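Ticket opened Feb 28, 2024
Reported by: Kacper Jakubowski
Handled by: Ľubomír Tóth
Product: Plikura listing sync, Piko shop account
Status: closed, one item left open

**Problem as reported**

Product pages for the glassware category stopped updating after the last import. Prices come through from the stock file. Descriptions and pictures don't. 11 listings are affected, all of them in the Kwiatkowski secondhand glass section. New listings in other sections save fine.

Kacper also says that when he opens one of the bad listings and presses Save, the page goes back to the old text with no error message. He tried two browsers and got the same thing in both.

The listing he sent as a sample is the carafe and yellow vase pair. The text should read "Clear carafe and yellow vase, sold together, no returns on glass." The live page still has the September text, with the old price note in the second line.

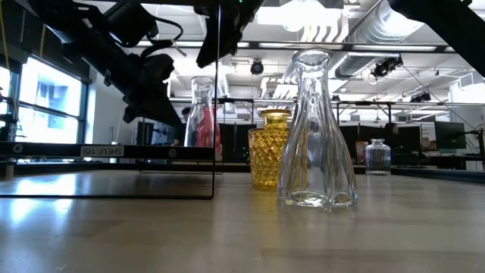

**First checks**

- Logged in as shop admin and opened the sample listing. Save reverts, same as reported.
- Cleared the page cache. No change.
- Turned off the Mokier discount plugin. No change. Turned it back on.
- Checked disk space on the upload folder. Plenty left.
- Ran the sync by hand from the Plikura panel. It finished with "OK" and 0 listings written for glassware. Other sections wrote normally.

The "OK" is misleading. The panel only reports whether the job ended, so a section where every row was skipped still shows green. I've asked for that to be changed before and added this ticket to the request.

**Log**

Turned logging up to full and ran the sync again. Every glassware row has the same line:

`skip: parent category locked (id 20)`

Category 20 is the old "Glass and Crystal" parent. It was merged into "Tableware" in September, and after the merge it should have been empty. The 11 listings still point at it. The lock is set by the merge tool and normally comes off when the last listing has moved.

Asked Kacper if anyone had stopped the merge partway. He said the browser tab was closed while the bar was still moving and the category looked right on the front page, so it was left alone. That would do it. The front page reads from the menu table, which the merge writes first.

Prices kept working because they are written to a separate table that doesn't check the category.

**Fix**

1. Took a backup of the shop database.
2. Put the shop in maintenance mode for 7 minutes.
3. Removed the lock on category 20.
4. Ran the merge again from the admin page and left the tab open until it finished. It moved all 11 listings.
5. Rebuilt the search index.
6. Ran the sync. 11 listings written, none skipped.

Two picture uploads failed on the first pass with a timeout. I reran those by themselves and they went through. 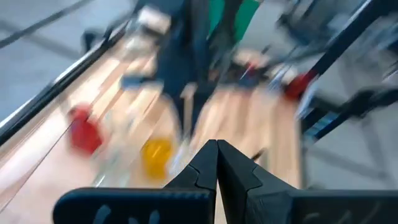
**Reply from Kacper**

"Text is right on all of them now. Save works too. Search still finds the old category name if I type crystal, but it goes to the correct page. Can you check the price note? It's gone from the glass listings but I see it on two in Tableware."

**Follow-up**

The old name in search is a redirect made by the merge. I left it in place so that saved links keep working. It can be deleted under Settings > Redirects.

The price note on the two Tableware listings is typed into the description field by hand, so the sync won't touch it. Kacper will edit those himself.

Category 20 is now empty and unlocked. I have not deleted it. Plikura support wants to look at the merge record first, and deleting the category removes the record with it. Please don't delete it from the admin page until they answer.

Still open: the panel showing "OK" when all rows in a section are skipped. Moved to the Plikura request list under Ľubomír's name.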